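Review: Skuver hand-held grippers, and the Zalluvum training method that comes with them
Posted 06/09/2019 by Craig Dow

Short version. Good kit, good method, bad cables. Longer version below, typed between runs so forgive the state of it.

We bought the pair in March. Idea is simple enough: you hold a gripper in each hand, do the job yourself, and the recordings get used to train a policy for a two-armed robot. No robot needed while you're collecting. The Zalluvum write-up says demos done this way beat joystick ones for fiddly stuff, and I wanted to see if that held up on our own jobs. Mostly plugs and sockets. Horrible things for robots, plugs.

Set-up took a morning. Zosbridge sold us the software licence, which installed first time on one machine and not at all on the other. Support answered the same day, fair play to them. Calibration is quick once you've got the knack, bit of a faff before that.

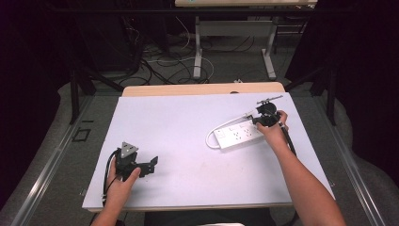 Speed is where it wins. I got 48 demos in the first hour without rushing, against 30 on our old Tennant joystick rig, and I've had years on the joysticks. New people pick it up in minutes. Your hands already know what to do, you just have to learn to do it with jaws instead of fingers. Total is now 2,713, across all the tasks and four of us.

Results. Trained on 500 plug demos, the policy did clearly better than the one from the same number of joystick demos. Fewer wild swings on the approach, and it retries when it misses, which the old one never did. Still bad at the last few milimetres. It gets the pins to the socket and then sort of dithers. More data helped a bit, not as much as the write-up led me to expect. I'd say their curve is optimistic, or their plugs are easier than mine.

Moans. The cables. They drag on your wrist and you end up moving oddly to keep them out of the way, and I'm fairly sure some of that gets into the data. The grip is fine for an hour, sore after two. And no feel through the jaws, so you press harder than you should.

Also the manual is dreadful. Page on tracking loss just says "restart the session". Lost a whole afternoon to that, then found the fix was a setting two menus down.

Would I buy again, yes. Wouldn't bin the joysticks yet, we still use them for checking things on the real arms. If Skuver do a wireless pair I'll be frist in the queue.

Four out of five. Three if you've got small hands.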